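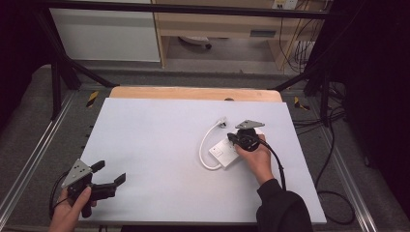
**Turnix enrollment lottery module, reviewed for small charter authorizers and district offices**

Kenji Mbeki, 2 Feb 2025

Turnix runs the admission lottery for schools that have more applicants than seats. It takes an applicant file, applies the preferences in the school's contract, draws an order, and produces an offer list and a waiting list. I tested the hosted version on a copy of last year's applicant pool from the Zaltthorpe district office, with names and addresses replaced. The pool had 300 records across all grades.

## Setup

The import screen accepts a comma-separated file and asks you to match each column to a Turnix field. The match is saved as a template. Dates of birth have to be in a single format throughout the file, and a mixed file is rejected whole, with a message that gives the first bad row only. I fixed a row, uploaded again, and got the next bad row. A list of every failed row would save a good part of an afternoon.

Duplicate checking compares last name, date of birth and grade. It caught the duplicates I had planted except for one in which a hyphenated last name was entered without its second half. There is a looser matching option under Advanced, turned off by default. I would turn it on and accept the extra false matches, which are quick to clear.

## Preferences

Most charter contracts allow a preference for siblings, and many add one for children of staff or for residents of an attendance area. Turnix handles these as ordered tiers or as weights. Tiers work as expected: everyone in the first tier is drawn before anyone in the second.

Weights need more care. The manual says a weight of 2 gives an applicant "double the chance," but the software enters the applicant in the draw twice and discards the second entry if it comes up. The chance of a seat is higher than with a single entry and less than double once seats are a large share of applicants. If your contract states a chance and not a number of entries, have counsel read that page before you use it.

Sibling links are made by a household code. When one twin is drawn, the other can be moved up to the next open seat in the same grade, or left where the draw put them. The choice is set once for the whole school and can't differ by grade. A sibling who becomes eligible because a brother or sister in another grade was just offered a seat is moved up only if the grades are run in the right order. The order is set by dragging rows on a screen, and it isn't printed on the final report. Write it down.

## The draw

You can supply your own seed number or let the system make one. With the same seed and the same file I got the same order every time. With the same seed and the rows sorted differently, I got a different order. That is normal for this kind of software, but it means that the file has to be kept exactly as uploaded if anyone is going to repeat the draw later. Turnix stores a copy with a checksum, and the checksum does appear on the report.

An observer view shows the draw on a second screen with application numbers in place of names. It lags a little behind the main screen and has no pause control.

## Waiting list

Offers go out by email or text, and each has a deadline. An offer that passes its deadline can be withdrawn automatically or held for staff. I recommend holding. In my test a bounced email was treated as delivered, and the seat passed to the next family with no alert.

Manual changes to the list require a typed reason and are logged with the user and time. Log entries can't be edited, even by an administrator.

## Compared with Avport

Avport's enrollment tool is the other one I have used for a full season. Its import is much better, with a complete error report, and its family-facing pages are easier to read on a phone. It has tiers but no weights, and its log doesn't record the old list position when a record is moved. For an office that expects appeals, the Turnix log is the stronger of the two.

## Price and support

The quote I received was $85 a month per school, with the observer view included. Support answered both of my tickets. The question about row order got a correct and complete reply; the one about bounced mail was closed with a link to the manual, and the manual doesn't cover it. The next release is planned for March and lists "import improvements" without detail.

**Rating:** suitable for offices with contract-defined weights or a history of appeals. Offices using plain tiers should look at Avport first.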